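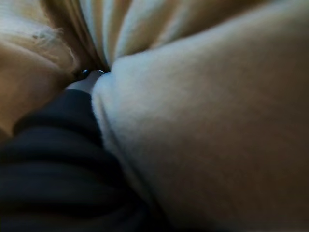 An operator wrote to us in October that the right hand on her unit had gone limp in the middle of a lift, stayed limp for 18 seconds, and then closed again with no command from the console. She wanted to know which part had failed, and whether the machine should have been allowed to close the hand a second time.

The part was the wrist connector. It had backed partway out of its socket under cable load. The answer to the second question is no, and the Fedura 717 kit is built around that answer.

Fedura 717 Wrist Connector Retention Kit
Category: Humanoid Spares > Wrist and Hand > Cable Management

Search parts or serial no. Go

The Fedura 717 holds the wrist connector of a multi-fingered hand in place mechanically and reports to the arm controller when the connector is no longer fully seated. It replaces the friction-fit collar supplied on earlier arms. It fits left and right wrists, but the brackets are handed and must not be swapped.

The fault

On arms with an external cable run, the cable leaves the connector at the wrist, bows outward and returns along the forearm. With the arm hanging down, the weight of the loop pulls across the connector and the friction collar copes well enough. With the arm raised and the wrist turned in, the same loop pulls along the axis of the plug. After enough cycles the plug creeps.

Creep is slow and gives no outward sign. The power pins are longer than the signal pins, so the hand keeps its supply after it has lost its position feedback. Older firmware treated the loss as a brief dropout and held the last grip command. When contact came back, the hand went straight to that command at full speed. A person who had reached in to take the load could have had fingers in the way.

We reproduced the fault on the bench at Wasden with a worn collar and a raised-arm cycle. First loss of signal came at cycle 300. The plug could still be pushed home by hand and passed a normal pull check, and for this reason several units were returned to us marked "no fault found."

Handling soft goods makes it worse. A cushion or a folded blanket gives under the fingers, the grip controller makes constant small corrections, and the wrist moves with them. Fabric can also snag the cable loop. Loose fringe, long pile and open knit are the usual culprits. Owners who handle bedding, upholstery or clothing should fit the kit first and read the rest of the page afterward.

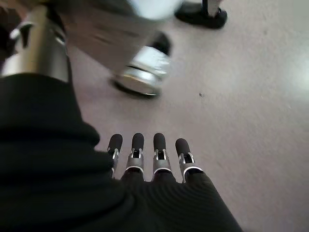 Fabric covers need a separate word. A knit hand cover is fine with the kit, provided the cuff stops short of the connector body. If the cuff is pulled up over the connector it hides the latch, and a thick fold can hold the latch half open. We have had two such cases from the Jayawardena site, both with covers a size too large. Turn the cuff back, or trim and hem it. Do not tape it to the connector.

What the kit does

The latch plate clamps the plug to the wrist band with two captive screws, so axial load goes into the band and no longer into the pins. A strain relief arm moves the bend point of the cable back toward the forearm. A small switch under the latch plate opens before the signal pins separate – the controller sees the fault while it still has good position data.

On an open switch the hand holds its current position for as long as feedback is valid, then drops torque. It will not close again until the connector has been seated and the operator has cleared the fault at the console. There is no setting to bypass this, and we will not supply one.

Dropping torque means dropping the load. For soft, light items this is acceptable. For anything that would hurt a person or break when dropped, the kit is not sufficient by itself and the task needs its own safety review.

In the box

Latch plate, left or right as ordered
Captive screws, fitted
Strain relief arm with clamp
Seating switch with lead
Replacement collar
Torque card and inspection label

Specifications

Maximum axial load on plug, latched: 60 N
Lead length: 300 mm
Tool required: hex driver, not supplied
Firmware: wrist package with latched-fault support
Handed: yes

Fitting

1. Lower both arms, support the hand, and shut down at the main switch. The emergency stop alone is not a shutdown.
2. Turn back any cover at the wrist.
3. Pull the plug and look at the signal pins under a good light. Bright rings near the tips mean the plug has been creeping. Dark or pitted pins mean the connector must be replaced before the kit goes on.
4. Fit the new collar, seat the plug, and place the latch plate over it.
5. Tighten the screws evenly to the value on the torque card.
6. Fit the strain relief arm and leave enough slack for full wrist rotation. Check by hand, slowly, in both directions.
7. Route the switch lead along the inner side of the forearm.
8. Power up with no load and keep clear of the hands. Loosen the latch plate when the console asks for it, confirm that the fault appears, then retighten and clear.

Step 8 is not optional. A kit that has not been fault-tested is to be treated as not fitted.
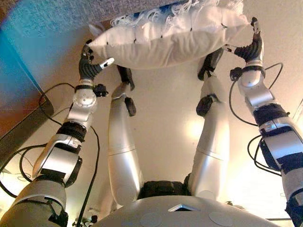

Two-hand hold on a fringed pillow, arms raised. The right wrist cable loops outward from the connector.

Inspection

Check the latch plate screws every 60 operating hours. Replace the collar whenever the plug has been removed more than a handful of times, or sooner if it turns freely. Cables that have taken a set should be replaced and not bent back.

If a hand goes limp or closes without a command, stop the machine, keep people away from the fingers, and do not cycle power to clear it. Save the log first. The wrist channel is overwritten at startup, and without it we can seldom tell creep from a failed driver board.

Known limits

The kit does not fit arms with internal wrist cabling. It does not protect the elbow connector, where we have seen wear but so far no loss of signal. Units that have had the wrist band replaced by a third party may need a shim – ask before ordering.

Ordering

Order as 717-L or 717-R. Most owners fit both wrists at the same time. Arms still under Clorstead service cover receive the kit at no charge; quote the serial number on the forearm plate.

Tags: wrist connector, uncommanded motion, cable strain, safety retrofit

Clorstead Motion Parts, Wasden | Contact service desk | Returns | © Clorstead | Back to top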